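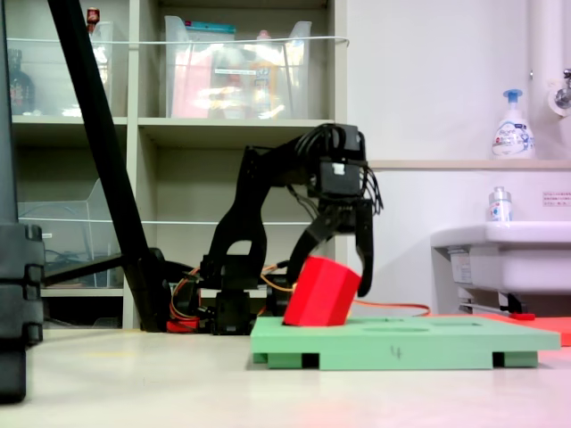 What do you use to get pencil and marker off open cubby shelves? Ours are beige, and the lower ones get the worst of it.

srivastava73
A damp cloth with a drop of dish soap takes off pencil. For marker I use rubbing alcohol on a cotton pad – try it on the back edge first, as it can dull a painted finish. Wipe with plain water after.

citen_96
Magic eraser. Go easy.

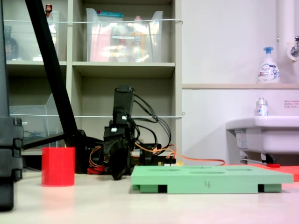

Same person again. Is it worth putting the small blocks and shapes in clear bins, or are open trays better?

breltberg
Clear bins, if they go in cubbies. You can see what's inside without pulling everything out, and they keep the dust off if you get the kind with lids. Measure the cubby opening before you buy – I had to return a set that was too tall.

srivastava73
We had trays until March and they slid around. Bins stay put. I write the label on masking tape so it peels off later.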